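Give the students the boring jobs

My daughter's robotics club had its spring showcase on a Sunday, and I went expecting what I always expect, which is a lot of foam balls flying into a lot of bins. I like the foam balls! I've coached two teams through foam-ball seasons and I've screamed myself hoarse over a robot the size of a microwave getting stuck on its own bumper. So please read everything that follows as coming from a fan.

But I've been chewing on something since that afternoon and I'd like to get it down while it's still bugging me. I think we pick the wrong tasks for students. We pick tasks that look good from the bleachers. Throwing, climbing, racing, stacking tall things until they fall over. And then a kid who has done four years of this goes off to a college project class, gets handed a connector and a length of wire, is told to get a gripper to plug one into something, and finds out that none of the throwing has prepared them for it at all.

I know this because I spent the last stretch of winter helping out (in a very loose sense, mostly I fetched coffee and asked annoying questions) with a student project that was called Hulleo. The name doesn't mean anything, as far as I could find out. It was on the sign-up sheet when people arrived and by the time anyone thought to change it, it was on the folder, the shared drive and a cake.

Hulleo's whole subject was wires. Picking them up, holding them, turning them so the plug points the right way, setting them down again. That was the semester. When I told my neighbor this she said "oh" in the voice people use when you say you're in insurance.

And yes, it's slow. The students worked with hand-held grippers, so a person does the task with the gripper in their own hand, over and over, and the recordings are supposed to teach a machine later on. You don't build a drivetrain. There's no remote control and no scoreboard. You sit or stand at a table and you try to pinch a cable without shoving it away from yourself, and then you do it again with the cable lying a different way. By the middle of the project they had 251 recordings they were willing to keep, and by the end they had 489. I asked how many they'd thrown out and got a look, so I'll leave that one alone.

It's a strange thing to watch if you're used to competitions. People talk quietly. Somebody says "wait, the ribbon flipped" and somebody else says "does that count?" and then there's a ten-minute discussion on whether that counts. I loved those discussions. I don't think I ever heard one like that in four seasons of foam balls, where the rulebook has already settled everything and the kids' job is to memorize it.
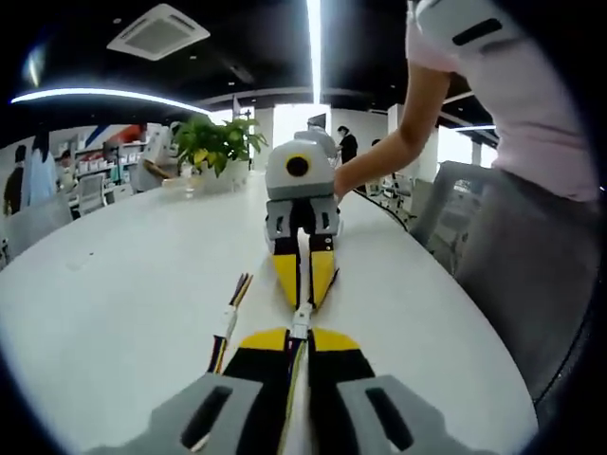
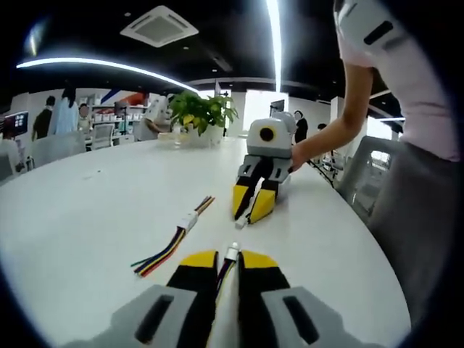

Cables are awful, by the way. If you've never tried to handle one with two fingers that can't feel anything, go find a pair of kitchen tongs and the charger for your phone and give yourself five minutes. The plug end is stiff and the rest of it is basically cooked spaghetti, and wherever you grab, the other half has its own opinion. Grab close to the plug and there's no room to swing it. Grab far from the plug and it droops. I tried it with a gripper on my second visit, feeling pretty confident as a person who has wired a whole garage, and I chased one little connector across that table for so long that a student named Luana Leite asked me very kindly if I'd like some water.

Luana is the reason I changed my mind about all this, so let me tell you about her notebook. She'd come in from the competition side, same as my daughter. She told me the first few weeks made her miserable. She kept waiting for the real part to start. Then she began writing down every way a pickup went wrong, just to have something to do with the annoyance, and the list got long, and then it got interesting. Wires crossing under the plug. Fingers closing a hair too early. Her own wrist drifting to the right when she got tired. She showed me pages of it. I have judged engineering notebooks at four events and I've never seen one that good, and I'm including the ones with laminated dividers and a logo.

Would a throwing robot have gotten that notebook out of her? Maybe. I doubt it. When a throw misses, you adjust the angle and throw again, and the next ball is the same ball. A wire is never in the same spot twice, so you have to look at it.

Okay, the objections, because I've heard them all, some of them from my own kid across the dinner table.

The first is that this stuff won't pull students in. You need the noise and the T-shirts to get a thirteen-year-old through the door, and if you open with cable handling they'll walk right back out to the parking lot. I think that's fair for thirteen. I don't think it's fair for seventeen, and we treat them as if they're the same audience. Our regional event had 435 students signed up this year, across every age group, and every last one of them was doing some flavor of move the object to the zone. Surely a few of those older teams could've been handed something fiddlier.

The second is money, and here I have less of an answer. A club like Clemia, the one my daughter's in, runs on bake sales and one generous dentist. Grippers with cameras in them aren't free. But a bag of connectors is close to free, and you could run a perfectly good cable challenge with whatever arm the kids built last season and a kitchen timer. I'd start there. Our old arm is sitting in my garage right now under a tarp, and it could absolutely embarrass itself in front of a wire harness this weekend if anybody wanted to come over.

The third one is the one I take seriously. A friend who ran the Mockus league for years (she's retired from it now and a lot happier) says that competitions are built so that a family in row twelve can tell who's winning. Take that away and the families stop coming, and when the families stop coming the school stops paying for the bus. She's right about the bus. I've been on the phone about the bus. I still think there's room next to the main event for one table with a slow, picky, close-up task on it, where people can wander over and lean in. County fairs figured this out ages ago. There's a tractor pull with a grandstand, and there's also a tent where someone in an apron is looking very hard at a jar of pickles, and that tent is always packed.

What I'd really like is for the judging to change a little too. At Didora, which is the fall meet we drive the farthest for, the notebook is worth so few points that teams write it in the van on the way there. I've seen it happen. I've held the flashlight! If you asked those same kids to keep a log of failures and gave it real weight, I think you'd find out who has been paying attention, and I suspect it'd be a different set of kids from the ones who usually get the trophy. There's always a quiet one on every team who knows exactly why the thing doesn't work and never gets the microphone.

I can hear my daughter saying "Mom, people do robotics because it's fun," and she's got me there, since I'm the one who cried at a foam-ball semifinal. But I watched Luana get a plug to sit straight after a long afternoon of it going in every direction except straight, and the noise she made was exactly the noise my team made in that semifinal, only she was the one person in the room making it. Then she laid the wire down crooked on purpose and picked the gripper back up.

So that's my pitch to whoever's putting together next year's season. One table, one bag of wires, older students only if that makes it easier to say yes. I'll bring the arm, and I'll bring the tongs for any parents who think it looks easy.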